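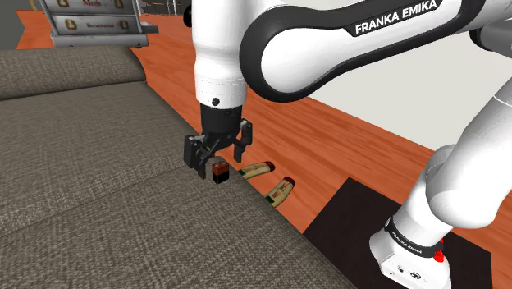 Dultance launch parade - who's going in costume?

tallgrass_jo
So Friesen announced they're sponsoring a whole block of the spring parade in April, and anybody dressed as a Dultance character gets to march behind the float! I have been playing this game since the beta and I'm already cutting felt for a Lantern Moth. Wings and all. Who's in?

pocketmoss
IN. So in. My brother and I are going as the two halves of the Bridge Troll (he's the back half, he lost the bet).

Ridley_88
Hate to be the wet blanket, but read the sign-up page. Marching spots are capped at 788 and you have to check in 4 hours before step-off. With wings. In April. I did the Jeltell parade like that and my feet still remember it.

tallgrass_jo
I'd stand there for 8 hours if they let me carry a lantern! But good catch on the cap, I missed that completely. 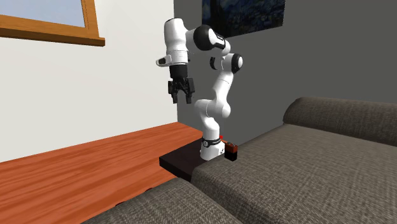

Lesego Modise
Community Manager, Friesen
10 Dec 2021
Hi all, so happy to see this thread! The cap is for marchers only - anyone can watch from the sidewalk in costume, and we'll be handing out pins and download codes the whole way down the route. Lanterns are fine if they run on batteries. No open flames, please. Wings can't be wider than your own arms stretched out.

pocketmoss
Pins!! Do groups sign up together or one by one?

Lesego Modise
One form per group, up to 15 people. Kgomotso Dlamini is running the check-in tent and she'll keep groups together in line.

Ridley_88
Fair enough, that's better than the page makes it sound. I still think 4 hours is too long with kids along. Disuvo did theirs in two and it went fine.

mapleghost
Disuvo's parade was one short street though, and half of us never got into the line at all. I'd take the long wait and a sure spot.

Ridley_88
We'll have to disagree on that one. I'll be on the sidewalk with a folding chair.

tallgrass_jo
Save me some curb for my mom! She's coming as a turnip.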